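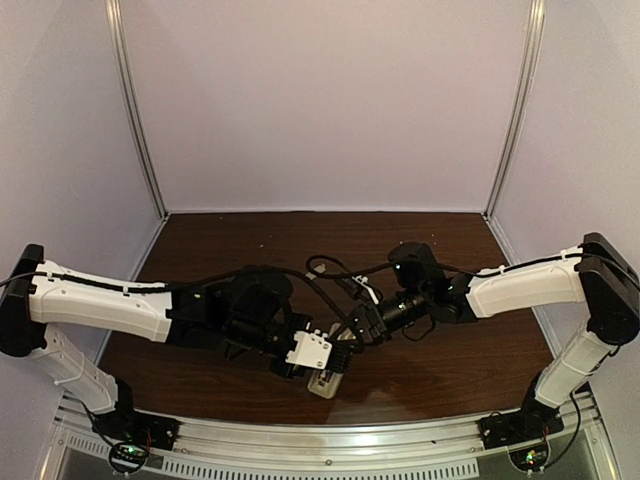 Ticket 3958
Product: Wernholm bench top, dark brown wood grain, with post kit and wall panels
Category: Surface / leveling
Status: Closed
Opened: July

Problem as reported

A long narrow container rocks when it is set down on the bench top. It is the off-white translucent Flinex one with the rounded corners. If you press on one end, the other end lifts and then drops back with a click. It is worst when the container sits on a diagonal a little right of center. Turned parallel to the back wall it is better but still moves. The top was level when it was put in. Nothing has been spilled on it that I know of.

I would like to know if the top has bowed and if I need to order a new one.

Reply from support

Thanks for the details. Please check the following before ordering anything.

1. Take everything loose off the surface and wipe it with a damp cloth, then a dry one.
2. Set the container on a different surface that you know is flat. A kitchen counter or a piece of window glass will do.
3. Lay a straightedge across the top from left to right, then front to back, then on both diagonals. Slide a piece of paper under it along the way and note where the paper goes through.
4. Tell us if the metal edging on the two sides sits flush with the surface or stands above it.

Do not loosen the corner posts yet.

Update from customer, 9:40 a.m.

Wiped it down. Did not make a difference.

The container rocks on the counter too, but much less. I can feel it with a finger and I can't hear it. So part of this is the container and part of it is the top.

Straightedge results:
Left to right, front: no paper.
Left to right, back: paper goes under in the middle.
Front to back, left side: no paper.
Front to back, right side: paper goes under for most of the length.
Diagonal, front left to back right: paper goes under past the middle.
Diagonal, front right to back left: no paper until the last bit.

Edging is flush on the left. On the right I can catch a fingernail on it toward the back.

Reply from support

That pattern points to the right rear corner being held high. A top that has bowed from moisture usually shows a gap along its whole width, and yours is fine at the front.

The most common reason is the strip at the bottom of the back wall. It should rest on the top and carry no load. If the panel above it was pushed down hard at installation, the strip can slip under the edge of the top at one end and lift it. Please check how the strip runs from corner to corner and tell us if it disappears behind the surface anywhere.

Please also check which spacers are under the rear corners. The Wernholm kit uses 2 mm spacers. The Pintér panels are often sold with thicker ones in the same bag, and they look alike.

Update from customer, 2:15 p.m.

The strip is on top the whole way. It is not pinched.

The spacers are the problem, or one of them is. My panels are from Pintér and I had both bags open when I put this together. The left rear has the Wernholm spacer. The right rear has two stacked, one from each bag. I don't remember doing that.

How do I get it out without taking the walls down?

Reply from support

You can leave the walls up.

1. Loosen the two screws under the right rear corner by one full turn. Leave the left rear alone.
2. Loosen the edge strip on the right side from the back end forward, far enough that it can move with the top.
3. Lift the corner with a thin pry bar over a folded cloth. You only need enough room to pull the spacers.
4. Slide one Wernholm spacer back in and lower the corner.
5. Press down on the corner while you tighten the screws, then tighten the edge strip from front to back.

If the screws turn without biting, stop and write back. The holes can be plugged, but it has to be done before the strip goes on again.

Update from customer

Done. Took longer than I expected, mainly the strip. One of its screws had paint in the slot.

Straightedge now shows no paper anywhere except a very small spot at the back, near the middle. Edging on the right is flush.

The container still rocks slightly. Same as on the counter.

Reply from support

The small spot at the back is within what we allow for a 2000 mm top and should not get worse.

We don't make the container, so we can't replace it. A slight twist in the base is common with long narrow ones. A thin Korko sheet cut a little smaller than the base takes up the difference and also stops it from sliding. Leave it loose under the container if you plan to move it around. Do not glue it to the wood-grain surface, as the adhesive will mark the finish when it comes off.

Update from customer

Cut a piece of Korko from a leftover roll. No more rocking and no click. You can close this.

Resolution: Extra spacer removed from right rear corner. Top is within tolerance. No parts shipped.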